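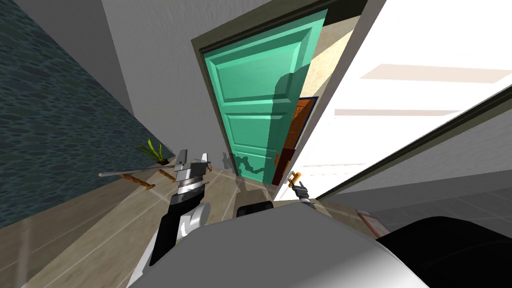 Sirnier 2.0 beta, first evening with it
August 14, 2008

Remo forwarded me the download link just after lunch and I promised myself I would wait until the Evirby release was out the door, and of course I had it installed before my coffee was cold. So these are my notes while it's all fresh, mostly for me but also for Jolien, who has to decide whether the rest of the office moves over in October or stays put for another winter.

Install went on the old test desktop, the one with the noisy fan. I kept my own machine well out of it this time (I still remember the last beta, and the weekend I lost to getting my mail back). The installer wanted 500 MB free and I had to throw out a pile of old disk images to get there. After that it ran through without a question, restarted once, and came up with the new login panel, which is much calmer than the old one and finally remembers the keyboard layout. Hooray for that!

The side panel
This is the part everybody has been talking about and I have to say I like it. You drag a window to the right edge, it shrinks down and parks there, and it stays live while it's parked. I had the build log for Evirby running in it all afternoon and could see the lines go by while I typed up here. Six windows is the limit. The seventh bounces back with a little sound that I turned off very quickly.

One thing to watch: if you park a window and then change the screen resolution, it comes back at the wrong size. Did it to me twice with the terminal, never with the browser. I have written it up and sent it in.

Notes app
Much better than the old one. It does checklists now, and it takes pasted tables without turning them to soup. Search is quick too – I brought in all 42 of my old note files and it had the lot indexed before I got back from the printer. Folders still don't nest, though, and Remo is going to grumble, because his whole life is in nested folders. I told him to try tags and he gave me the look.

Syncing is where I'd be careful. It worked fine from the test desktop to the laptop, but a note I edited on both machines while they were offline came back as two notes with the same title and no hint of which was newer. Jolien, please don't let anyone put the release checklist in there yet.

Printing
Bad. The Haslinger driver from the old version loads and then prints every page with the bottom margin missing. I went through the settings for a good long while, then took the driver off and put it back on, and got the same thing. Exporting to a file and printing from the laptop works, so that's what I'm doing for now.

Our own software
Evirby starts and opens projects. The preferences window draws its tabs one on top of the other, and I think that's our fault, as we were setting the tab height by hand in there and I always meant to clean it up. Rodham won't start at all. It complains about a missing library, the same one we were warned about in the release notes, so it needs a rebuild against the new version. Should be a morning's work if the build scripts behave.

Startup is slower than before by 20 seconds on the same desktop. Might be the indexing still going, so I'll time it again after it has been left on overnight.

To do
Rebuild Rodham and try again
Fix the tab height in Evirby preferences
Ask Remo for his biggest notes folder, as a proper test of the import
Try the printer with the plain generic driver
Find out whether the beta expires, and when

Leaving the desktop on tonight, please don't switch it off – sorry about the fan.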